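Girurow Hand-Held Gripper, Mesh Pad Version

Overview
Specification
What we tried
In the box
Delivery and returns

Price: £689 excluding VAT
Usually dispatched in 5 working days
Sold by Gruseo

The Girurow is a two-finger gripper you carry and work by hand. It is meant for recording demonstrations: a person does the task, the camera on the tool records it, and the recording is used later to train an arm fitted with the same fingers. It suits labs and small firms that want to collect examples in ordinary rooms without moving an arm about.

This page covers the version with black mesh-textured grip pads. The smooth pad version has its own page, and the two share all other parts. If you already own a smooth pad Girurow, you can buy the mesh pads as a pair and fit them yourself with the hex key supplied.

What we tried

We had both pad types on loan to the office for most of October, along with a Plustuvel hand gripper that several customers had asked us to compare. Ileana Ilie did most of the handling and Krystyna Ostrowski checked the recordings. Each tool was used for 100 picks from a table top, with the same set of objects: mugs, a tape measure, folded cloths, pens and a bag of rice.

The mesh pads held the cloths and the rice bag better than the smooth ones. On pens there was little between them. The smooth pads are easier to wipe clean, and we would still choose them for anything sticky or dusty. Lint does collect in the mesh after a day with cloths, and a soft brush gets most of it out.
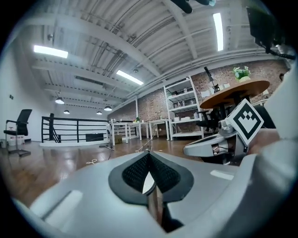 The Plustuvel is lighter and more comfortable over a long session. Its fingers are thinner, so it gets into tight spaces, but they flexed when we squeezed the full mug and two recordings had to be thrown away. The Girurow trigger is stiffer. Ileana preferred it after the first morning; Krystyna did not and found her hand was tired after 20 minutes.

Marker tracking

Finger opening is read from square printed markers, so there is no wiring in the fingers. Keep the markers clean and do not cover them with tape. Tracking dropped out for us when strong light fell straight on a marker, and turning to face the other way was enough to bring it back. Rooms with plain white walls gave more trouble with position tracking than rooms with furniture and brickwork in view. Walk slowly around the room once before you start recording.

Specification

Fingers: two, curved tips
Pads: black mesh texture, replaceable
Body colour: light grey
Operation: hand trigger, spring return
Opening measurement: printed markers
Camera: not included, see mounting plates

In the box

Gripper with mesh pads fitted
Spare marker sheet
Hex key
Printed set-up guide

Mounting plates

A plate for the Mac Giolla wrist mount is sold separately and lets you put the same fingers on an arm. Please tell us which arm you have when you order, as the bolt patterns differ.

Returns

Unused grippers can be sent back in their box for a full refund. Pads that have been fitted cannot be returned. Loan units are available to schools and universities; ask for the waiting list.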